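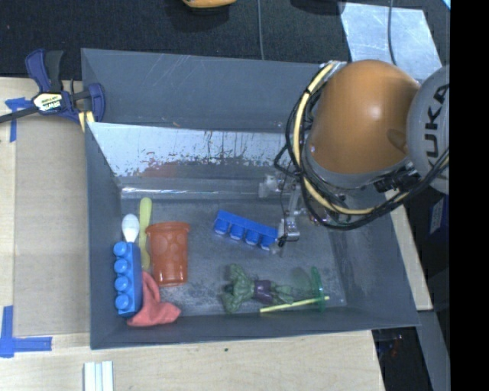 How to vote your shares by proxy before an annual meeting

If you hold shares in a company such as Grirido through a broker, you don't have to attend the meeting to vote. You can do it online in a few minutes.

What you need

Your control number, printed on the voting notice that comes by mail or email. Each account has its own number, so if you hold the same stock in two accounts you will get two notices and must vote both.

Step 1. Check the record date
Only shares owned on the record date count. If you owned 148 shares that day and bought more afterward, you vote 148.

Step 2. Read the proxy statement
Look for the director nominees, the auditor and the dividend, if one is up for a vote. Board recommendations are printed next to each item.

Step 3. Enter your votes
Go to the site named on your notice and type in the control number. Choose For, Against or Abstain on each item – director elections may show Withhold instead of Against. Items you leave blank are usually voted the way the board recommends once you submit.

Step 4. Save the confirmation
Print it or keep the email until the results are published.

Changing your vote

Log in again before the cutoff and resubmit. The last vote received is the one that counts. Online voting often closes the night before the meeting, so check the time zone on the notice.

No notice in the mail? Call your broker and ask for the proxy department.

Ignacio Bellamy
Updated April 18, 2022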